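3.2 The storage bin and the placement of the parts
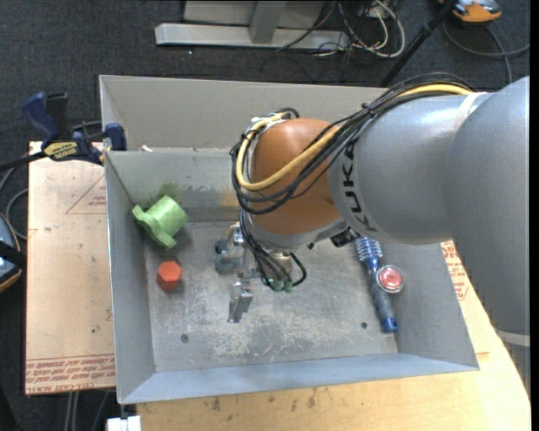 Figure 4. The sheet-metal bin used in the study, with a few small objects inside.

The shape of a storage bin has a strong influence on how easily the last parts can be taken out of it. In small workshops the bin is usually chosen by its volume and by its price, and the slope of the walls is rarely considered. Our interviews at the Grukau site showed that workers lose most of their time when the bin is nearly empty, when the remaining parts lie far from each other or rest against a wall. For this reason we have studied the bin in its nearly empty state. As Figure 4 shows, the bin is open at the top and its left wall slopes inward, so the floor is smaller than the opening. A part which is dropped close to this wall can slide toward the floor, but it can also stop on the slope if its surface is rough or if there is oil on the metal.

The condition of the inner surfaces is also important. The inner back wall of our bin is darker than the tall panel behind it and it is discoloured. We decided to keep the walls as they were and did not paint them again. A newly painted bin would slide better in the first weeks, but it would not represent what is found on a normal shop floor. Somia bins of the same form, which we tested in December, had smooth walls, and their results are reported separately in Section 5.

The parts were selected from the spare parts store of the Clerlow workshop. We preferred parts with rounded and irregular forms, because flat parts tend to lie in one stable position and give little information about the bin itself. Before each trial, the parts were released by hand from a height of 30 cm above the floor of the bin. They were not arranged afterwards. When a part fell outside of the bin, the whole trial was repeated from the beginning. In total 2000 trials were planned, and 1669 of them were accepted for the analysis. The others were removed because the starting position had not been recorded completely.

For each accepted trial we noted in which zone every part came to rest. We used 2 zones only, the floor and the border. The border includes the corners and all the lower part of the walls. A finer division was tried in the beginning, but the two persons who did the coding did not agree often enough about the limits between the zones, and we returned to the simple scheme. A part touching both zones was counted as border.

It must be mentioned that the scheme does not describe the orientation of the parts. Quezada bins have a rounded transition between wall and floor, and there the orientation may be more important than the zone. In bins with straight sheet-metal walls we expect that the zone is the better indicator, and the comparison in Section 4 is therefore limited to this type.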